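Eulalia Ocampo Would Like You to Stop Apologizing for Your Bread

Eulalia Ocampo spent 7 years answering the baking helpline at Linbridge, a mail-order flour company whose customers, she says, mostly called to confess.

"They'd start with 'I know I did something wrong,'" she says. "Then they'd describe a perfectly good loaf."

She logged 2757 calls before the line closed last December, and has turned the best of them into a small book with her old shift partner, Ernő Major. Major does not bake. He was hired for his voice. "I read from the binder," he says. "The binder was excellent. People sent me cards."

The most common complaint was density. The second was the neighbor's bread, which was never dense. Ocampo took to asking callers whether they had eaten any of their own loaf yet. A surprising number had not. They were calling with the knife still in the drawer.

"One man had weighed every slice," she says. "He wanted to know which one was the problem."

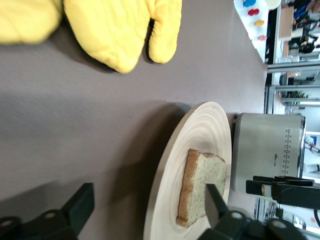
On the subject of sourdough

Ocampo lowers her voice here, although we are alone in her kitchen. She likes sourdough fine. What wore her out was the starters, which had names, birthdays and, in one case, a sitter.

"A woman rang from an airport," Major remembers. "She wanted me to talk her sister through a feeding. The sister was crying. I turned to the tab marked Emergencies, and it was about oven fires."

Her own weekday bread is plain white with some seeds in it, made with packet yeast and no great ceremony. She gives it 500 grams of flour, enough salt, and whatever attention is left over after the radio news. It comes out a little different every time, and she has never called anyone about it.

Does she miss the phones? She thinks it over while Major looks for the butter.

"I miss the quiet part," she says. "You'd tell them it sounded fine, and there'd be this pause, and then you'd hear them chewing."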